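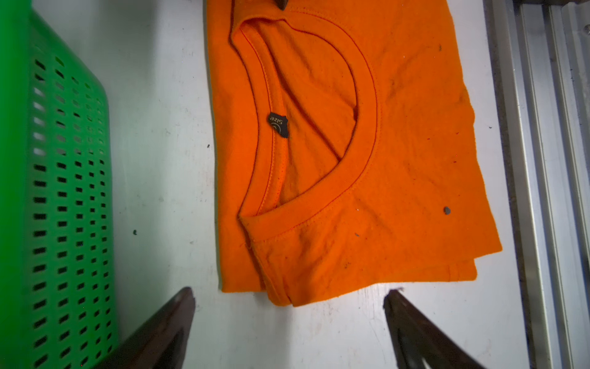
Department of Textiles and Consumer Studies, Morkness College

Figure 1. Folded orange T-shirt with a small black size label sewn in below the collar seam.

4. Does the label predict the fit?

Much of the writing on returned clothing takes it as settled that shoppers send garments back when the size label misleads them. We are less sure. The claim rests mostly on exit surveys in which "wrong size" is one of a handful of boxes, and often the first. A shopper who simply disliked the colour has every reason to tick it, and no retailer we approached had ever checked the answer against the garment.

We therefore measured T-shirts from two shops, Olora and Brunier, both of which sell a plain cotton crew neck with the size sewn in at the neck (a label of this general kind appears in Figure 1). We bought 28 shirts marked medium and laid each one flat before measuring chest, body length and neck opening. Thirteen came from returned stock and 13 from unsold stock. The remaining two had lost their paperwork and were left out.

Chest width varied within both groups, and the spread was much the same in each. Returned shirts were no further from the published size chart than unsold ones. Body length told a similar story, though we trust it less, as a shirt that has been worn or washed before going back may have shrunk and we had no means of finding out. Neck openings were hard to measure the same way twice. The ribbing stretches under the tape, and our two readers disagreed often enough that we report no result for them.

None of this shows that labels are accurate. Most shirts missed the chart on at least one measure. What we doubt is the step from there to the return. If loose labelling drove people to send shirts back, the worst offenders ought to have collected in the returned pile, and they did not.

The Kırmızıgül survey is usually cited against this view. It has 3,000 replies, which sounds decisive until one reads the form. Buyers were asked whether the size was "as expected", with no question about what they had expected or whether they had looked at a chart. A large sample does little to mend a vague question. We would also caution against leaning on our own figures, which cover one size of one kind of garment.

Related items
Size charts and who reads them
Measuring stretch in ribbed collars
Reasons given for returns: a second look at the tick box
Shrinkage in cotton jersey after home washing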